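The founder of Soltholm doesn't like being asked whether restored floor lamps are worth the money. I asked anyway. The shop in Cluswood sells them for several times what a flea market charges, and I wanted to know what the extra buys.

"Wiring," she said. "New cord, new socket, new switch. People look at the shade and forget they're plugging it into a wall."

Fair enough. But rewiring a lamp takes her 30 minutes by her own count, and the parts come out of a catalog. When I said so, she shrugged. "Then do it at home. Most people won't."

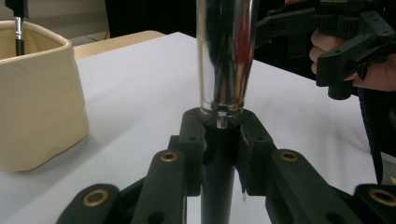 Her best-known claim is that old lamps were simply made better. I have heard it from every dealer I've met, and I don't buy it. Plenty of old lamps were junk, and the junk got thrown out. Polished chrome over a black rod, with a narrow collar where the two meet, can look expensive on a cheap lamp or a good one. She gave some ground on this. "Shine tells you nothing," she said. "I've been fooled by it, 3 times last year alone."

She was less willing to talk about Clivemar, the rival store that offers a 5-year guarantee. Soltholm offers 2. "They're betting you'll lose the receipt," she said. Maybe so. I'd still take the longer one.

The Chou line, her first lamps built from scratch, goes on sale in August. She wouldn't give me a price.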